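Las bandejas de diciembre

En diciembre el horno trabaja más que en todo el resto del año, y las bandejas lo acusan. La grasa quemada se agarra al metal y el lavavajillas apenas la mueve. En casa las lavamos a mano, en un fregadero de dos senos: uno para la que espera y otro para la que se frota, de pie, con cepillo de cerdas verdes y mango blanco.
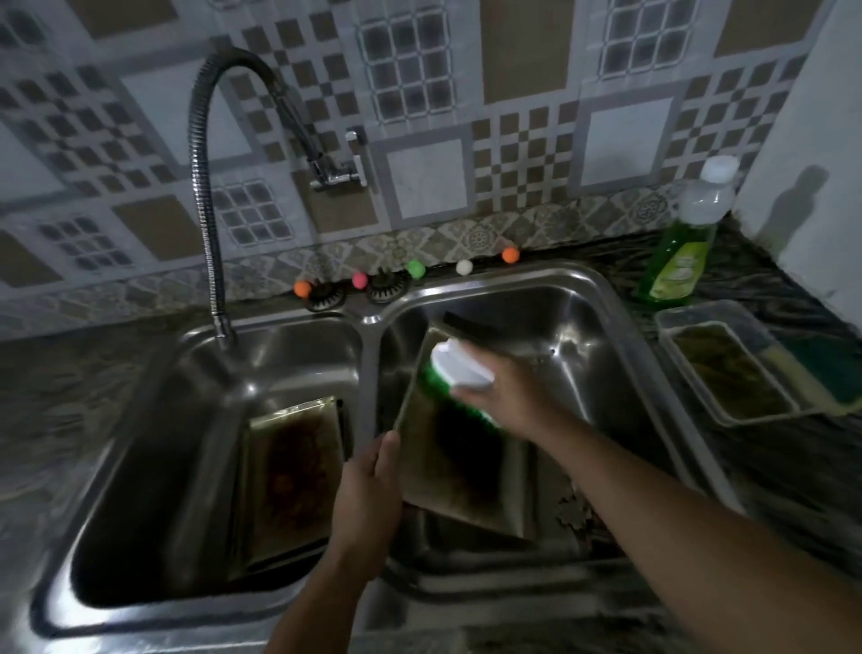
Una lectora de Ustano escribe que ella las deja toda la noche con agua caliente y bicarbonato, y que al día siguiente le basta con la esponja. Puede ser. Con 2 cucharadas por bandeja yo he notado la diferencia en las manchas recientes, pero poca en las viejas.

El orden importa. Primero se retira lo suelto con una espátula, luego se enjabona y se deja reposar. Cuando hay varias, las apilo en el mismo seno y froto los bordes de todas a la vez, porque ahí se acumula la costra.

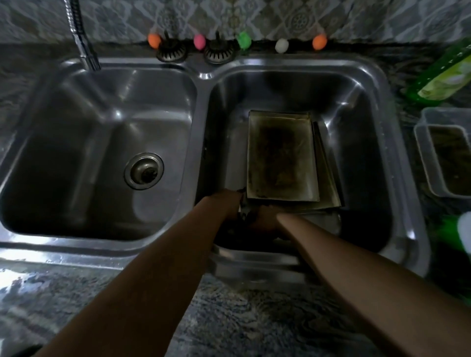 Después toca el fondo, con movimientos cortos y sin estropajo metálico si la bandeja es antiadherente. El centro ennegrecido no siempre vuelve a su color. Una bandeja oscura sigue horneando igual de bien, y la mía de Droseck ya lleva muchas Navidades.

Queda el fregadero. La grasa baja al fondo de acero y deja cerco, y los filtros del desagüe se lavan aparte, con jabón y un cepillo pequeño.
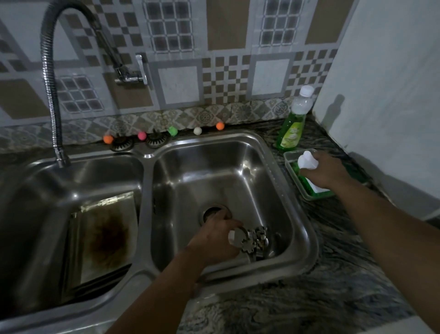 COCINA Y LIMPIEZA

Antes de guardar las bandejas, séquelas con un paño o en el horno todavía tibio. Si se apilan húmedas, se oxidan por las esquinas.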